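About Plornar

Hi, I'm Napaporn Wannasri, and I run Plornar, which is a snack tray business. People usually ask me to repeat that. We put together trays and boxes of small wrapped snacks (crackers, candies, rice puffs, dried fruit, little cakes, seaweed, all the good stuff) for offices, weddings, open houses, temple lunches, school nights and anybody who has a grandmother coming over and an empty coffee table.

It began at my own front door, pretty much. I grew up in a house where you didn't sit down as a guest without a tray landing in front of you, and when I moved to Brastovmont for work I kept doing it for whoever came by. My coworkers caught on fast. One December I got asked to do the snack table for the office party, then my manager's sister wanted one for her shop opening, and by the following spring I had a hall closet so full of wrapped wafers that you had to open it with your knee against the door.

So I rented a room! It's on the second floor over a shoe repair, 24 steps up from the street, and I know the number very well from carrying cartons. There's a good window and a long counter, plus more shelving than I thought I'd ever need (I was wrong about that, we added another row last year).

What we make

The one most people order is the Welcome Tray, for living rooms and front desks. We mix salty and sweet, crunchy and soft, and we always put in some plain things for people who don't want a surprise. You can pick it up filled and ready to set down, or we can bring the snacks in a box and you fill your own tray at home, which a lot of families like better because the kids want to do it.

The Reddy Box is our all-red, all-gold one. Red wrappers, gold print, nothing else allowed in. It started as a New Year thing and then brides found it, and now we pack it all year long. I love packing this one. It takes forever, because you'd be amazed how many "red" wrappers are really orange once you put them next to each other, and I get picky.

The Ceto Box is from the sea: seaweed sheets, shrimp chips, little dried fish, squid strips if you ask for them. Please tell us if anyone at your place has a shellfish allergy and we'll talk you into something different.

Then there's the Party Drop, 80 pieces and up, all individually wrapped, sorted by kind in paper bags so you can tip them out in any order you want. Offices get this one a lot.

Who we are

We're small. Yeshi Assefa has been with me the longest. She does the buying, so if there's a new flavor in your box that you can't stop thinking about, write to her and not to me. She brought in the roasted barley snacks and I was doubtful and now they're in everything.

Usa Bunnag packs, and she is the fastest sorter I've ever met. She also checks every date code on every packet before it goes in. If the print is smudged and she can't read it, it goes in our own break basket.

Boonmee Sitthichai drives the deliveries and carries things up those stairs far more cheerfully than I do. Kanokwan Somboon answers the phone in the mornings and does our labels, including the ingredient cards in English, which we started making after so many customers told us they'd eaten something wonderful and had no idea what to call it.

How we pick things

We taste everything. I know every food business says so, but we keep a notebook, and each new snack gets tried by at least 3 of us before it goes near a customer. Some of our favorites come in very plain packaging and some of the prettiest wrappers have turned out to be full of nothing much, so we open the packet first and admire it second. Salt level matters to us, and so does the noise (nobody wants the loudest cracker on earth in a quiet reception room). We also look at how easily the thing opens. If Usa's little nephew needs scissors, it's out.

We don't repackage. Whatever the maker sealed stays sealed until you tear it open yourself, so you always have the original wrapper with the date and the ingredients on it.

Ordering

Small trays need two days. Big orders, a week please, and more than that before New Year, when the room is wall-to-wall cartons and we're eating lunch standing up. You can call us at extension 3166 through the building's main line, or leave a note with the shoe repair downstairs, who are very kind about it. Pickup is from nine in the morning until we run out of daylight in the stairwell.

If you have your own tray, bring it in! Round, square, lacquer, your aunt's old cookie tin lid, we'll fill it and not charge you for the dish. 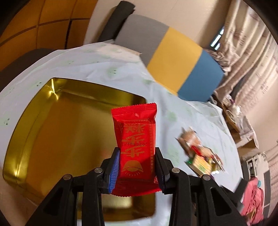

Setting a table for snacks is a lot less fussy than people fear, and it's the thing I get asked about most. I like a cloth with a quiet pattern, pale with a few green leaves, and then one tray with some shine on it, because wrappers do the rest of the decorating for you. Start with the tray empty and the snacks heaped beside it on the cloth, reds and yellows and greens and browns all mixed up together, so you can see your colors before you commit. A glossy red packet with big gold characters down the front is a lovely one to stand up in a corner. Then fill in around it, leave a few gaps for fingers, and keep the rest of the pile close by for refills. Come up and see us sometime, the kettle's usually on.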